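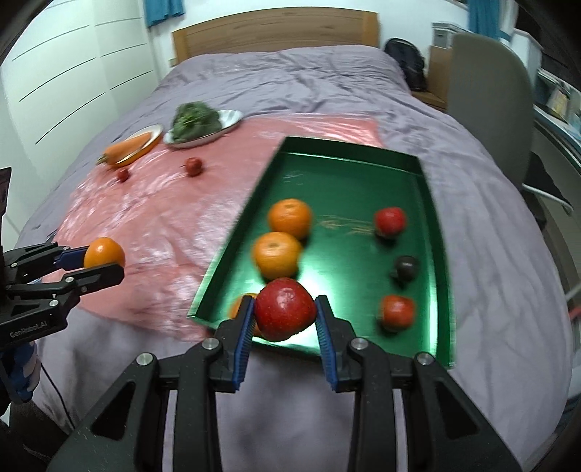
Nulach rectangular tray in dark green, with fruit.

Home Shop Kitchen & Table Trays Delivery Contact

Nulach Metal Serving Tray, Dark Green

The Nulach is a plain rectangular metal tray with raised sides and a glossy finish. It is made for carrying things from one room to another and for keeping things together once they get there. We have sold it since we opened the shop and it is still the tray we sell most of.

The body is pressed from a single sheet of steel and coated in enamel on both faces. There are no handles. You pick it up by the rim, which is rolled over on all four sides so there is no raw edge against your fingers. The corners are rounded and easy to wipe out.

Sizes

The Nulach comes in two sizes. The small takes a teapot and two mugs. The large takes a full breakfast for two, or a roasting joint on its board if you are carrying it to the table. Please measure your cupboard before ordering the large, as it is longer than most people expect and will not stand upright in a standard wall unit. It will slide in flat on top of a fridge or under most beds.

Both sizes stack. Six of the small make a pile no taller than a cereal box.

Colours

Dark green is the standard colour and is always in stock. Cream and navy are made in smaller batches and come in when they come in. The red has been discontinued. We have had several emails about the red and we do not have any left in the back.

The green looks darker indoors in the evening than it does by a window. If you are trying to match it to paint or tiles, send us a stamped addressed envelope and we will post you a colour chip.

Using it

For fruit, the tray does the same job as a bowl, but the fruit sits in one layer, so you can see what needs eating and the bottom ones don't get bruised. Apples and oranges keep well on it. Bananas are better hung up, whatever you keep the rest on.

It can go outdoors for a meal but should not be left out. Rain will not hurt the enamel, but if there is a chip anywhere on the rim the steel underneath will start to rust.

Do not use it in the oven, on a hob or over a barbecue. The coating is rated for hot cups and warm dishes only. A pan straight from the hob needs a trivet under it.

If you find the surface slippery for glasses, the Stestis liner is cut to fit both sizes. It is a thin cork sheet and lifts out for cleaning. Sold separately.

Care

Wash by hand in warm soapy water and dry with a cloth. The dishwasher will not ruin it straight away but it does dull the gloss over time - we have one in the shop kitchen that has been through a great many cycles and you can tell.

Do not use wire wool or scouring powder. Light scratches will show on the inside with everyday use, more so on the green and navy than on the cream. They are in the top of the coating and do not affect how the tray works. Car polish on a soft cloth takes the edge off them, but then the tray must be washed thoroughly before food goes on it.

Chips down to the metal can be touched up with the Nitell enamel pen. Clean the spot, let it dry fully, put on two thin coats and leave it overnight. The pen is for rims and undersides only and should not be used where food will sit.

Details

Material: steel, enamelled
Finish: gloss, both faces
Handles: none
Product number: 608
Guarantee: 10 years on the coating, not including chips from being dropped

Delivery and returns

Orders are packed in the shop and usually go out the next working day. Allow 7 working days for cream and navy. The large travels in a flat carton that will not fit through a letterbox, so someone will need to be in, or you can name a neighbour at checkout.

Unused trays can be sent back for a refund. If yours arrives with a dent or a chip, send a photo of it and of the carton, and keep the carton until you have heard from us. We will collect it at our cost.

We close for stock-taking in August. Orders placed then are held and sent when we reopen.

Reviews

"Bought the small for my mother, who cannot manage a heavy wooden one any more. She uses it every morning. I would have liked handles but she says they would get in the way." - Wilson Ríos, 4/2/19

"Good solid tray. Took a week to come. Colour is darker than on my screen." - Cheung

Share 10 | Comments 6

Filed under: Trays & Serving, Enamelware, Everyday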